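About Druder

Druder is a parcel pickup point and packing counter. We receive packages for people who can't be home for a delivery, hold them until they come by, and send out packages for people who would like someone else to deal with the tape. We also handle returns.

We opened in May in the former children's clothing store on Sýkora Street, between the shoe repair and the laundromat. Parking is in the back, off Pellell Lane. The front door has a step. If you have a stroller or a hand truck, use the side door and ring the bell.

What we do

Most of the work is receiving and sorting. Parcels come in with the morning delivery and again in the middle of the afternoon. Each one is checked against the name on the label, entered in our system, and given a place on a shelf. You get a text message with a pickup code once that is done. Please wait for the text. A tracking page that says "delivered" only means the parcel has reached our door, and it may still be in a crate waiting to be sorted.

Small parcels and soft packages go on the shelves. Anything too heavy to lift with two hands stays on the floor by the side door. We take parcels from any carrier, including international mail, and we don't open anything. If a parcel comes in torn or crushed, we write that down before it is shelved and tell you when you pick it up, so you can take it up with the sender.

We hold parcels for 10 days. After that they go back to the carrier, unless you have called us. If you are going on vacation, tell us your dates and we will put a note on your account.

Packing and sending

Bring in what you want to send and we will find a box for it. We stock cartons, kraft paper, padded mailers and clear tape. Paper is our usual filling. We keep a small amount of bubble wrap for glass and ceramics. You pay for the materials and the postage, and there is no separate charge for packing unless the item needs a box cut to size.

You can also pack at home and drop the parcel off. Please cover or remove old labels on a reused box. An old barcode is the most common cause of a parcel going to the wrong place. Put the new label flat on the largest side and keep it off the seams.

Prices

Receiving a parcel is free for members. Membership is $95 a year for a household and covers everyone at the address. Without a membership you pay at pickup, and the price list is on the counter. Businesses can rent a shelf by the month. Jikberg, the yarn shop across the street, was our first shelf customer and still sends its mail orders from here.

The room

We repainted the front and replaced the floor, but the back wall still has its cartoon animals, the clouds, and the airplane with the height chart hanging from it. The parcel shelves stand in front of it.

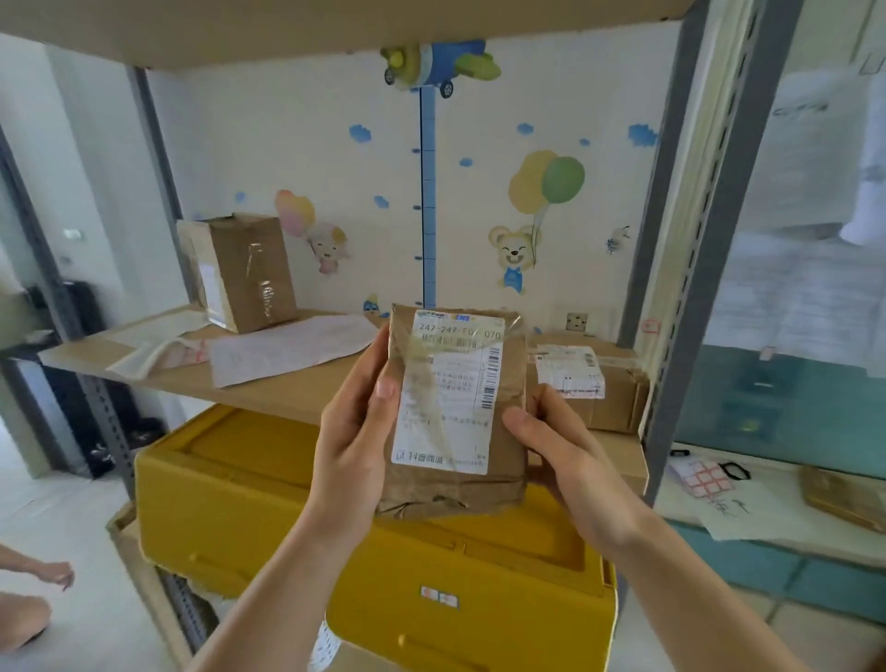 Teresa wrote to ask whether her neighbor could collect for her, and said the last place she used had turned him away even with the tracking number. He can. Forward him the text with the pickup code and have him bring his own ID. We write down the name of whoever collects.

Hours

Monday to Friday, 8 a.m. to 7 p.m.
Saturday, 9 a.m. to 2 p.m.
Closed Sunday and public holidays

Druder
155 Sýkora Street
Side entrance and parking on Pellell Lane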